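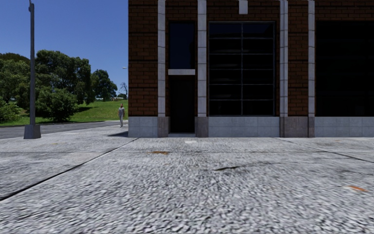
Well, I promised in April that I'd write up the next thing that broke, and it took until now for something to break in a way worth a whole post. So put the kettle on, this one rambles a bit.

For anyone new, I've been teaching a little delivery robot called Gresusix to get around a simulated city block in Andari, the simulator I've used for years and complain about weekly. The job sounds so simple! Start on the big concrete plaza, roll along it, slow down for people, stop at the door. I had run it 60 times without a scratch, and I was feeling very pleased with myself (always a bad sign).

Then I left a batch of 1000 runs going overnight, went to bed, and came down to find that 8 of them had ended with the robot driving straight at a pedestrian and bumping him at walking speed. It was a simulated pedestrian, thank goodness, but I still felt a bit sick watching the replays with my toast going cold. The whole point of the thing is that it stops.

My first guess was the shadows. The sun is fierce in that map and a person coming out from beside a brick wall is only a few pixels wide, so I spent two evenings fiddling with the detector. No luck. The detector had found him every single time, in good time too, and I owe it an apology.
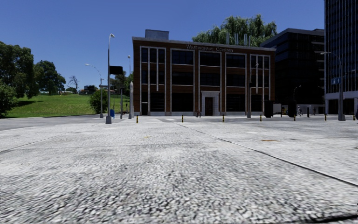 Why didn't the robot stop if it had already seen him?

The stop message was waiting in a queue behind old map updates, and by the time it reached the wheels the robot had kept rolling for far too long.

It was the Kuusk planner, or more fairly, the way I'd hooked it up. Every time the robot crossed one of those long joints in the concrete, the planner thought the ground had changed and sent out a fresh patch of map. Cross a couple of them at a shallow angle and you get a great pile of messages, with "please stop" standing politely at the back of the line. The worst run had 70 of them ahead of it.

So stop messages now have their own path to the wheels, and if the wheels hear nothing new from the planner for a moment, they brake by themselves. I should have built it that way to begin with. I'm rerunning the full batch tonight, and the real robot stays on its shelf in the Druvberg workshop until I've watched the replays of every close pass.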